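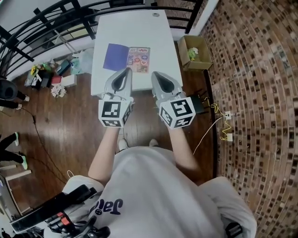
Small home office thread – show your progress!

Lukberg
2026-02-09
OK, four months in and I finally love my spare room! I pulled up the old carpet, sanded the boards and put on 2 coats of matte oil. The whole room is brighter and I keep going in there just to look at it. Next question is a rug. Yes or no under a desk?

Ania
No rug! Chair wheels chew them up and you spend your life tugging the corners flat. Get soft casters instead, mine were 14 bucks and they glide like a dream.

Grusar
Have to disagree with Ania. A flat weave is fine, and it does wonders for echo on calls. My room sounded like a stairwell before I put one down – huge difference.

Lukberg
Ooh, I hadn't thought about echo. Mine is pretty bad with the bare walls.

villca_98
Try curtains first. Heavy ones, floor to ceiling. Then you keep those boards on show and still get the quieter room.

Grusar
Curtains help, sure, but not as much as a rug with a thick felt pad under it. I've tried both.

Ania
Felt pad plus wheels = wobble. I will die on this hill, lol

Lukberg
Love this place. Curtains and casters first, then I'll look at rugs again in June. What oil does everyone use for touch-ups?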